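Birnetti Oval Meeting Table, 7 months on

We bought the Birnetti for our larger meeting room in June. It replaced a Calon that had a wobble we never fixed. Delivery came in 7 boxes and assembly took two of us most of an afternoon. The instructions are clear enough, but the bolts are packed in one bag and you have to sort them yourself. 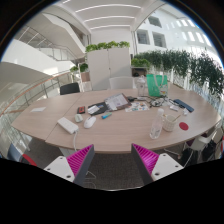

Cleaning is easy. Coffee rings come off with a damp cloth, and the pale oak grain hides dust well. The top comes in sections, and the seam between them does collect crumbs - we run a dry brush along it once a week. There is no built-in power, so you end up with a power strip lying on the table and its cable hanging over the edge. Stullham sells a clip-on cable tray for 49 dollars. We haven't tried it.

It doesn't wobble. I would buy it again over the Bech, which was cheaper but only came in black.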